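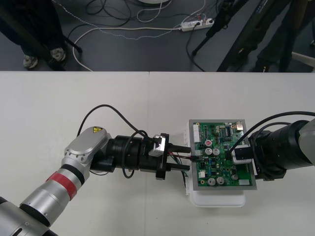 Stop grading the plug, start grading the wires

I've been reading the Landero write-up all week, and I have an opinion about it that I can't keep to myself any longer. The result everybody passes around is the success rate: 547 connector insertions with two arms, one pushing the connector in on the left side of the board while the other one presses down on the right. It's a good number! I'm not here to knock it. I just think the interesting part is buried in the back, where Szu-yu Kwok lists the failures.

There were 60 of them, and most had very little to do with the fingers missing the socket. The wires did it. A bundle of thin colored wires has its own ideas about where it wants to go, and if it twists a little while the gripper is closing, the connector goes in crooked even when the arm is exactly where it should be. We keep building benchmarks around stiff little pegs and stiff little holes (I've done it too, guilty) and then acting surprised when a harness behaves like a harness.

The second arm is the other thing I'd love to argue about. Murray Sutherland told me over lunch that it's a waste of an expensive arm and a clamp would do the job. Maybe, for one board. But a clamp doesn't back off when the board starts to flex, and the method in the paper lets the pressing arm learn how hard to push from the same 178 demonstrations as the inserting arm. Take that away and you've got a different experiment, and I'd guess a duller one.

What bugs me is the scoring. A trial counts as a success if the connector is seated after 5 seconds, full stop. Did the wires get pinched? Is the bundle pulled tight? No idea, it isn't scored. Tien-fu Ng's group at Itesero has been asking for a strain measure since April, and I think they're right, even if it makes every one of our numbers look worse for a while. Mine included. I reran my own logs with a rough version of it last night and I'm still a bit grumpy about what came out.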